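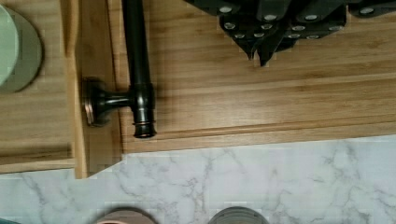
Wrist view, gripper over the cabinet front. Bronze bar at left, marble below.

Success rate is a bad number and I'm tired of reading it alone. There, said it.

Take the Kakarville result everyone passed along in January. One policy, one kitchen, 283 trials, one big percentage at the top of the page. Fine. But what was a trial? Where did the arm start? Who reset the bar and the cups, and to where? Page 14 has a footnote. The footnote says "standard reset." Standard to who.

I work on cabinet pulls and bars. Boring stuff. Dark metal against wood grain, a pale counter that throws light back up at the wrist camera, dishes sitting close by. Move the start pose a little and you have a different problem. Same kitchen, same policy, different number. We saw it at Drulville - ran 136 trials with the reset done by one person, then Usa Srisuk took over and set things down the way she sets things down. The score dropped. No code changed. Took us way too long to see it becuase the average hid it.

So what I want. Print the start poses. All of them, ugly table, don't care. Print the failures by type - missed the bar, touched the bar and slid, hit a cup. A policy that misses and one that clips the crockery are not the same policy, even at the same score.

Siriporn Chaiyaporn argues back that this kills small labs. Thirty pages of tables, no hands to make them. She has a point. Her group at Nogueira is tiny and they do good work. But 30 trials with every start written down tells me more than 283 with none, and it's cheaper to run. Small labs should like this.

The other complaint is that reviewers want one number to rank by. Yes. They do. Give them it, then put the spread right next to it, same font size.

We're redoing our own Bromusent runs this way. The first number will probly go down. I'll post it anyway, table and all.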